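4. Fitting and adjusting the Polstead 380 ear defenders

Read section 3 before you start. The headband must be out of its storage clip and the cushions must be seated in the cups.

4.1 Setting the headband

1. Pull both cups outwards and slide them to the bottom of the arms.
2. Place the cups over your ears with the Wirkow mark upright.
3. Hold the band against the top of your head and push each cup up until it sits level.
4. Move hair away from the cushions. Thin spectacle arms may stay in place, but thick ones will break the seal.
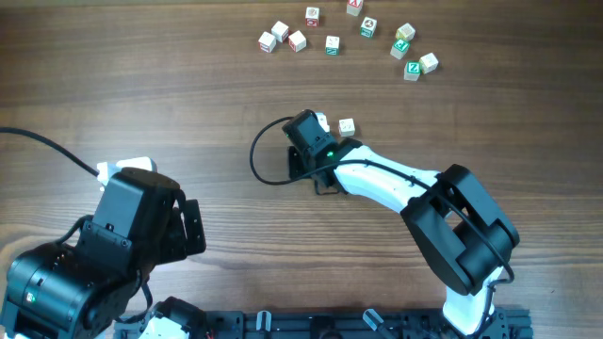 Note: The two arms should show the same setting. If they differ by more than 2 notches, take the defenders off and start again from step 1.

4.2 Checking the seal

1. Stand near a steady noise, such as a running fan.
2. Press both cups gently with your palms, then let go.
3. If the noise gets clearly louder when you let go, refit the cups.

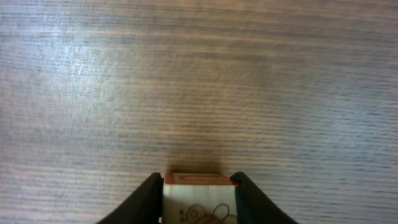 4. Repeat the check after putting on a helmet or visor.

Caution: Do not bend the headband to loosen it. A bent band loses pressure and must be replaced — order part 997.

4.3 Replacing the cushions

Change the cushions after 200 hours of use, or sooner if they are hard or split. Use only Nevness cushions.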